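Domudar Handling Guide, reviewed by Flynn Goodwin
2021-02-19

I have read a lot of safety and good practice booklets for robot work, and most of them were plainly written for a factory with yellow lines on the floor. The Domudar guide is for people who take hand-held grippers into an ordinary home and record themselves tidying up, and I like it so much that I've now bought a second copy (the first has tea on it).

It's published by Van Acker, runs to 40 pages, and has a spiral binding so it lies flat on a kitchen worktop. We started using it at Plirkness in November. Trudy Faulkner had the job of turning it into our own working rules and she got there in an afternoon, which says a lot for how clearly it's laid out!

The chapter on getting a room ready is the best thing in it. Walk the floor first. Move trailing cables and anything you might step back onto. Agree with the householder which doors stay open, and ask about letters, photos and medicines before any recording starts, in writing, with a line for them to change their mind later. We had been doing the last part by word of mouth and I'm a bit ashamed of that now.

Then comes the handling itself. Open the jaws fully before you reach in, go slowly near soft plastic, and don't drag a bag out from under something heavier. With two grippers in use, each hand keeps to its own side unless the item is being passed across, and the guide has a lovely short section on passing - one hand holds still, the other does the moving. I tried it both ways with a bread bag and the recording was so much easier to follow when I stuck to the rule.

Checks are kept short too. Look over the pivots and pads at the start, wipe the lens, squeeze and release five times, write it down. The log sheets at the back can be copied freely, and ours are filling up nicely.

I do have grumbles. The page on rubbish is thin: it tells you to bag anything sharp by hand beforehand, then says nothing on food wrappers, which is most of what we pick up. There's no index, and the section on file names is so fussy (folder 812 inside folder 1728, I ask you) that we dropped it and kept our own. I'd also have liked larger print, as you tend to be reading it from arm's length with both hands full.
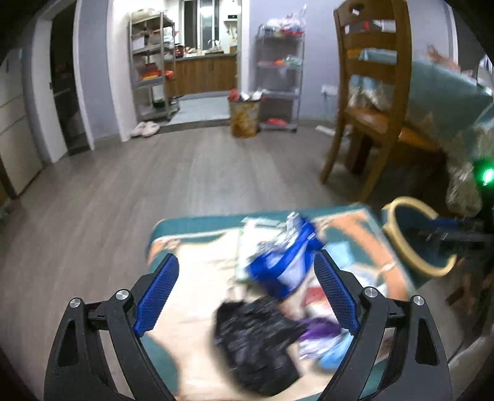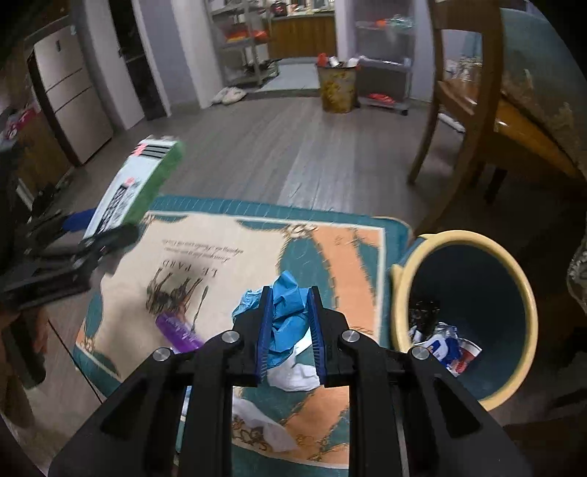 Plirkness Home Handling Team, Ristolham

Wrappers and thin plastic like these are where the slow approach pays off. The guide asks you to let both pads meet the item squarely before you squeeze, and to stop and start again if a corner folds under. It feels painfully careful for the first hour, and then you stop noticing.

Trudy has sent Van Acker a page of notes on wrappers and tissues, and I've added a plea for an index. Would I buy it again? I already have, and if you record in people's homes I'd put it in the bag next to the spare batteries. Our shortened version of the log sheet is pinned up in the Ristolham workroom if you want to copy it.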